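**Jornada de puertas abiertas de Mudik** (también «la tarde de Mudik», como la llamamos casi todos los que vamos). Encuentro que organiza cada junio el laboratorio Mudik para enseñar su trabajo con robots de dos brazos en entornos simulados. Escribo esta entrada porque la que había en la wiki tenía tres líneas y una de ellas estaba mal: el simulador se llama Simton, y Sayegh es la sala.

## Origen

La primera edición la montó Ebise Endale con un proyector prestado y un montón de sillas plegables (yo llegué tarde y me tocó el suelo). La última tuvo 194 inscritos, y eso que la sala Sayegh admite 100 personas, así que hubo dos turnos. ¡Y aun así había gente en el pasillo!

## La demostración de la puerta

Es la parte que todo el mundo quiere ver. El robot simulado tiene que llevar la pinza derecha hasta la manilla de una puerta de madera naranja, y el público lo sigue desde el punto de vista de la propia máquina, con la habitación inclinadísima. Al principio marea un poco, luego te acostumbras.

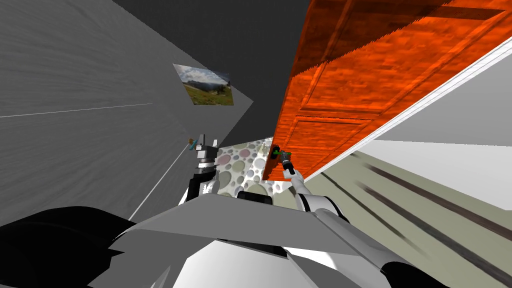 **¿Por qué se ensaya primero en simulación?**

Porque un fallo sale barato: se reinicia el entorno y se vuelve a intentar, sin romper ni la puerta ni el brazo. Para la última edición el equipo preparó 409 intentos grabados, y Feven Gebremichael dejó que el público eligiera cuáles comentar.

A mí me encantó que escogieran casi siempre los malos. Feven los iba parando y explicaba qué le pasaba a la muñeca, cuánto cambia todo si la pinza llega torcida a la manilla, y por qué el otro brazo también cuenta aunque no toque nada: si se queda en mal sitio, estorba después.
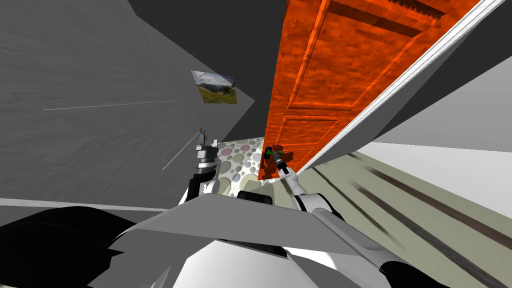
De ahí se pasó a las preguntas, que duraron más que la charla. Un señor quiso saber si aquello serviría para la puerta de su garaje (respuesta de Ebise: «pregúnteme otro año»).

## El control Clekska

Clekska es el programa con el que se manda sobre los dos brazos. En el segundo turno dejaron probarlo, con cola, claro. Yo aguanté poquísimo: mandé la pinza contra el marco dos veces y cedí el puesto.

## Datos prácticos

- La entrada es gratuita, con inscripción previa.
- El segundo turno empieza a las seis de la tarde y suele ser más tranquilo.
- El folleto tiene una tirada de 200 ejemplares y se acaba pronto.

Falta por completar la lista de ediciones anteriores; si alguien conserva el programa de la segunda, que lo suba a la página de discusión.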